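Noticeboard > Jobs and odd work > Household

Laundry folders wanted, paid, your own bedroom or ours
Posted April 1, 2025 by the Lakent home team

Quick one as we need to fill this fast. Lakent is looking for people to fold clothes. Ordinary clothes, on an ordinary bed. T-shirts mostly, some trousers, jumpers, the odd towel. Sessions are 3 hours, with a break whenever you want one. You get paid for the full session even if you finish the pile early.

No experience needed. If you fold your own washing you can do this. We had a first batch of people in February and they were all sorts, students, a retired postman, two sisters who argued about sleeves the whole time. Good fun.

What you'd be doing: take a garment off the pile, spread it out, fold it, put it down, next one. At your own pace. You fold your way, we won't be teaching you a shop fold or marking you on neatness.

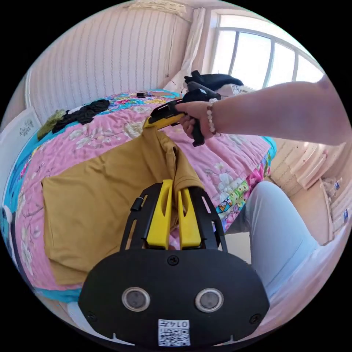 Beds are better than tables for this job, we've tried both. A table is nice and firm but most people at home fold on the bed so thats what we want. Single or double, any bedding. Leave your normal quilt on, flowery is fine, pink with flowers and a turquoise border is very much fine. Clothes can wait in a heap at the far end, dark things and light things together if that's how they come. Wear something comfy, bracelets and watches are ok. You can stand, sit on the edge, kneel, whatever suits your back.

If you'd like to work at home we need:
- a bed you can get to from one side at least
- daylight or a decent lamp
- 20 garments of your own, clean and dry, at least half of them t-shirts
- a bit of floor to stand on, so shift the shoes first

If you'd sooner come to us, the Koyama Road flat has a bedroom set up and we supply the clothes. First floor, stairs only, sorry. Kettle and biscuits there. Street parking is hopeless after nine, get the bus.

About the t-shirts. Plain ones please, one colour, short sleeves, round neck if you've got them. Big slogans and football shirts we can't use. Spread it right out before you start the fold, sleeves out to the sides, collar away from you, and smooth it with whatever you've got to hand. Little creases dont matter. No ironing!!
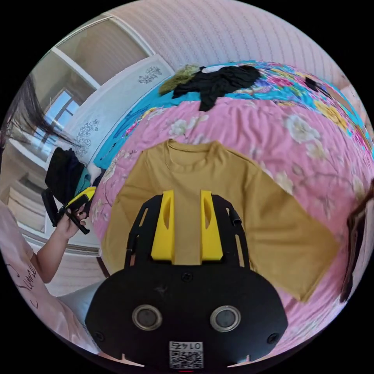
Same goes for jumpers, only slower, they take up more of the bed. Trousers you can do however you like, leg over leg or in thirds. Socks not needed this time. Inside-out things should stay inside out until you reach them, turning them the right way is part of the work and we want it left in.

Places: 28 in this round. Mornings and early afternoons only, no evenings, no weekends for now. Most people will do 3 sessions, spread over a couple of weeks. More if you get on with it and we still have slots.

You must be over 18 and OK to lift a full washing basket. Glasses fine, left-handers very welcome as we are short of them. Pets out of the bedroom while you're working please, cats especially, they go straight for the warm pile.

Pay is by bank transfer at the end of each week. Bus fare back if you keep the ticket. Payments come from Stekach, who do our wages, so dont worry if that name turns up on your statement.

To apply: reply through the noticeboard form. Tell us your area, home or Koyama Road, which mornings you're free, and what size bed if its home. No CV. We'll ring for a five minute chat and then send you a start date. If you've already signed up with Jisteck for the kitchen sessions you can still do this one, just say so in your message so the days dont clash.

Comments (4)

marrow_and_mint
Is a sofa bed ok? It's my only bed, pulls out to a small double.

Lakent home team
Yes fine, as long as it's pulled out flat.

tidy-ish
Did this in Feb at the flat. Easy work, paid on time, my arms were a bit achey by the third session. Take a drink up with you, kitchen is at the other end.

northside dad
Filled in the form last night, do we get an email to say its gone through? Nothing so far.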